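About Us

Hi, I'm Melina, and if you've landed on this page you probably have a lamp, a clock or a set of plates that needs to get somewhere in one piece. Welcome! Utora is a small packing and box-fitting workshop in Farley, and for most of the week it's just me and my business partner, Rostislav Hudec, plus a lot of cardboard.

I started out in the back room of my aunt's frame shop in Cornau, wrapping pictures for people who were moving away. I was slow and I used far too much tape, but things arrived! Word got around, and then a customer named Mrs. Vishwakarma asked if I could pack her late husband's barometers, all 9 of them, for a trip across the country. I said yes before I had any idea how to do it. Those barometers took me three days and they're still the job I'm proudest of (she sends a card every May).

Rostislav came along a year later. He used to build store displays, so he thinks in cuts and folds, and he's the one who got us fitting the inside of a box to the thing that goes in it. Before him I just stuffed the gaps with paper. Now we cut pads and corner pieces to size and glue them where they need to stay.

We also reuse boxes whenever we can, and I know some people wrinkle their noses at that. A bit of peeled paper along the top doesn't bother me one bit. What I care about is the floor and the corners, so I press the floor with my palm, run a thumb down each corner, and if anything feels soft it goes to recycling. The rest get a second life, and you get a lower bill.
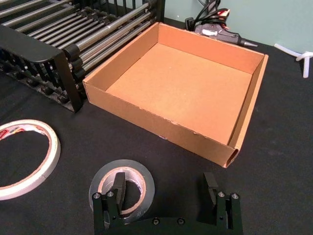

An open box on the black cloth, with the glue gun behind it.

I like working on black cloth, by the way. Crumbs of cardboard show up right away, and a scrap stuck under a pad can scratch a nice finish. Rostislav would prefer bare wood and we've had that argument plenty of times. The cloth stays.

What do we pack? Mostly small and medium household things: china, clocks, lamps, model ships, the odd trophy. We don't do pianos or anything alive (yes, we've been asked, it was a tortoise). If you'd like to pack your own stuff, come by and buy a box from us, or sit in on one of our evening classes. They run two hours, there's tea, and you go home with a box you fitted yourself.

Our prices depend on size and fuss. The most complicated job we've taken on was a dollhouse with 179 loose pieces, every one in its own little wrap, and I still dream about the teaspoons.

Bring your thing in, or send us its measurements and tell us where it's going. Rostislav answers the emails and I answer the phone, so pick whichever of us you'd rather talk to!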